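한 학기를 돌아보며, 생각보다 많은 일이 있었던 우리 학교 이야기

종강하고 나니까 갑자기 시간이 남아돌아서 오랜만에 블로그를 켰어요. 마지막 글이 9월이더라고요... 반성합니다.

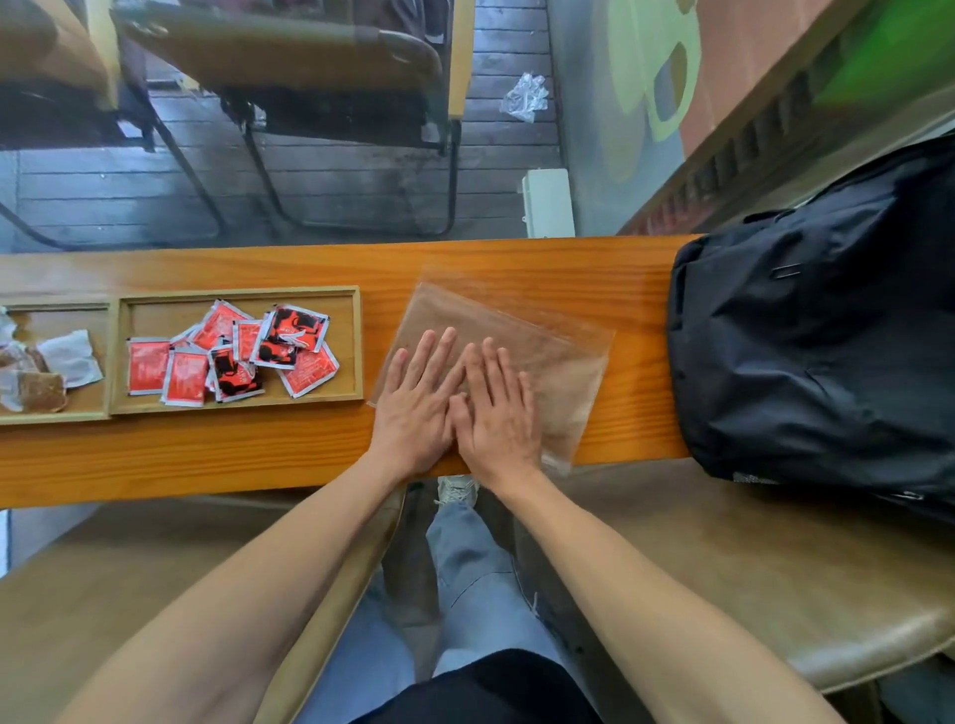
지퍼백 위에 두 손 쫙

다들 잘 지내셨나요? 저는 Sastley 국제학교에서 보조교사로 일한 지 이제 두 번째 학기를 마쳤어요. 첫 학기 때는 복도에서 길 잃고, 복사기랑 싸우고, 학생 이름 헷갈려서 사과하고 다니느라 블로그에 뭘 쓸 정신이 없었거든요. 이번 학기는 좀 나을 줄 알았는데 웬걸, 행사가 줄줄이 이어져서 더 정신없었네요 ㅋㅋ 그래도 잊어버리기 전에 적어 두려고요. 순서는 뒤죽박죽일 수 있어요.

일단 제일 기억에 남는 건 가을 독서 마라톤이에요. 한 학기 동안 학년별로 읽은 책을 합쳐서 300권을 채우는 게 목표였어요. 처음 공지 나갔을 때 애들 반응이 어찌나 시큰둥하던지, 저 속으로 이거 망했다 싶었어요. 그런데 도서관 앞에 학년별 게시판이 붙고 나서 분위기가 확 바뀌었습니다. 7학년이 8학년을 앞질렀다는 소문이 도니까 점심시간에 도서관 자리가 없는 거예요! 만화책도 한 권으로 쳐주느냐를 두고 진지한 토론도 벌어졌고요. 결론은 '쳐준다, 대신 감상문은 쓴다'였습니다. 저는 찬성파였어요. 만화책도 책이죠.

우리 7학년은 결국 300권을 넘겼어요. 마지막 권은 수업 끝나기 직전에 들어왔는데, 사서 선생님이 대출 도장을 찍는 순간 애들이 소리를 질러서 옆 교실에서 시험 보던 11학년한테 혼났습니다. 미안했어요 11학년...

그다음은 연극. Adi Halim 선생님이 이번에 연극반을 맡으셨는데, 이분이 원래 화학 선생님이거든요. 처음엔 다들 의아해했는데 연습실에 한번 들어가 보고 바로 이해했어요. 발성부터 동선까지 얼마나 꼼꼼하신지, 대본 여백에 색깔별로 메모가 빼곡했어요. 작품은 학생들이 직접 쓴 창작극이었고 제목은 '막차 다음 차'. 버스 정류장에서 오지 않는 차를 기다리는 여섯 명 이야기예요. 줄거리만 들으면 심심한데 대사가 진짜 웃깁니다. 특히 우산 파는 아저씨 역할 맡은 9학년 친구, 걔는 무대 체질이에요.

저는 소품 담당을 도왔어요. 말이 소품 담당이지 정류장 표지판 칠하다가 바지 하나 버렸고요, 리허설 날에는 표지판이 자꾸 기울어서 막 뒤에 쭈그리고 앉아 손으로 잡고 있었어요. 60분짜리 공연이었는데 다리에 쥐가 나서 커튼콜 때 혼자 못 일어났습니다. 박수 소리는 잘 들렸어요. 관객석은 첫날보다 둘째 날이 훨씬 찼고, 학부모님들이 꽃을 많이 들고 오셔서 분장실이 꽃집이 됐어요.

합창 발표회도 있었죠. 작년까지는 학년별로 따로 했다는데 올해는 초등부터 고등까지 한 무대에 섰어요. 저학년 애들이 고등부 언니 오빠들 옆에 서니까 키 차이가 너무 귀여운 거예요ㅠㅠ 마지막 곡은 100명이 같이 불렀는데, 강당 뒤에서 듣고 있다가 좀 울컥했습니다. 제가 원래 합창에 약해요. 중학교 때 합창부였는데 알토였거든요. 알토 해보신 분들은 아실 거예요, 집에 가서 혼자 부르면 무슨 노래인지 아무도 모르는 그 설움...

중간에 반주 녹음이 한 번 끊겼는데 애들이 멈추지 않고 그대로 무반주로 이어 불렀어요. 음악 선생님 얼굴이 하얘졌다가 빨개졌다가 하셨고, 관객들은 원래 그런 편곡인 줄 알고 더 크게 박수를 치셨답니다.

체육대회 이야기도 빼놓을 수 없네요. 학교가 네 개 팀으로 나뉘는데 저는 Trundum 팀이에요. 이름 뜻은 저도 몰라요. 오래 계신 선생님들께 여쭤봐도 다 다르게 말씀하세요. 아무튼 우리 팀 색이 노랑이라 저는 노란 티셔츠를 입고 하루 종일 뛰어다녔고, 교직원 이어달리기에 얼떨결에 끼게 됐습니다. 상대가 Vultero 팀의 Arūnas Hunt 선생님이었어요. 이분 아침마다 출근 전에 운동장 뛰시는 분이에요. 결과는 말 안 할래요. 애들이 영상을 가지고 있어서 어차피 다 알아요.

그래도 줄다리기는 우리가 이겼습니다! 이건 꼭 적어야 돼요. 종합 순위는 3등이었지만 줄다리기는 1등이에요.

봉사활동 주간에는 8학년이랑 동네 어르신 복지관에 다녀왔어요. 가기 전에는 애들이 뭘 해야 할지 몰라서 쭈뼛쭈뼛했는데, 가자마자 어르신 한 분이 장기판을 꺼내시더니 "둘 줄 아는 사람?" 하시는 거예요. 우리 반에서 제일 조용한 친구가 손을 들었어요. 그 친구가 그날 세 판을 내리 지고도 돌아오는 버스에서 제일 신나 있었어요. 다음에 또 언제 가냐고 저한테 계속 물어봐서 2학기 일정표를 벌써 외웠습니다.

학기 마지막은 시상식이었어요. 올해는 성적 관련 상 말고 Bergmann 상이라는 게 새로 생겼는데, 학생들이 직접 투표해서 '같이 있으면 편한 친구'를 뽑는 상이에요. 후보가 6명이었고, 발표하는데 후보들끼리 서로 네가 받아야 된다고 밀어주고 있더라고요. 받은 친구가 소감을 준비 안 해와서 "어... 점심 맛있게 드세요" 하고 내려갔어요. 강당이 뒤집어졌습니다. 아마 올해 최고의 수상 소감이었을 거예요.

아쉬운 것도 있어요. 과학 박람회는 기말고사랑 너무 붙어 있어서 참가팀이 적었어요. 준비한 친구들은 정말 열심히 했는데 구경 올 시간이 있는 사람이 없으니 보는 제가 다 속상하더라고요. 내년에는 날짜를 앞으로 당기자는 얘기가 나오고 있으니까 기대해 보려고요. 그리고 급식에 떡볶이가 한 번밖에 안 나왔습니다. 이건 제 개인적인 불만이에요.

방학 동안은 밀린 잠 좀 자고, 다음 학기 독서 모임에서 읽을 책도 고르려고 해요. 중학생이랑 같이 읽기 좋은 소설 아시는 분은 댓글로 추천 부탁드려요! 너무 슬픈 건 빼고요. 지난번에 제가 고른 책 때문에 애들 절반이 울어서 다음 시간 수학 선생님이 무슨 일이냐고 찾아오셨거든요.

연극 포스터 이야기랑 학교 고양이 이야기는 너무 길어져서 다음 글에 쓸게요. 이번엔 진짜 빨리 올게요.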